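April 9, 2022

Campylobacter plates, second go. Same stool isolates as in January, fresh batch of blood agar, gas jar from Mirkness instead of the old one with the lid that only seals if you lean on it.

Growth on 4 of the plates after two days. Flat, greyish, spreading along the streak lines, much as the book promises. Oxidase positive, catalase positive. Gram stain gave thin curved rods, very pale, so I left the counterstain on longer the second time and they came up properly. The first slide looked like I had stained the glass and nothing else.

Isolate 231 is still sulking. No growth in January, no growth now, though Lucrezia Sorrentino swears she saw it swimming in the wet mount on the day it came in. I believe her. I would believe her more if she had written it down. Have put it on the Rurnis medium with the charcoal in, and will leave it until day five before giving up on it.

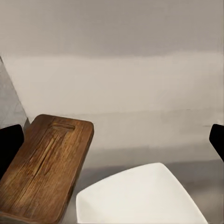 The incubator log needs a word. It says 42 degrees all week, in the same pen, in the same handwriting, apparently in one sitting. The probe says it dipped overnight at least twice. I don't think it dropped far enough to hurt the good plates, but it might be enough to finish off something that was already half dead, and I'd like to rule that out before blaming 231 for having a weak character.

Ada Melis wants to try the filter method: membrane on the agar, drop of suspension on top, lift it off after an hour and let the small wriggly ones come through. She did it at Grurkia and says it cuts the background right down. Fine by me. We have roughly 200 filters in the cupboard, bought for a project that never happened, and the pore size is even right.

To do:
Repeat 231 from the frozen stock, on both media
Filter method alongside, Ada to set up
Ring Stergiou about the hippurate discs – the last lot turned everything purple, including the blank
New log sheet for the incubator, with a column for the time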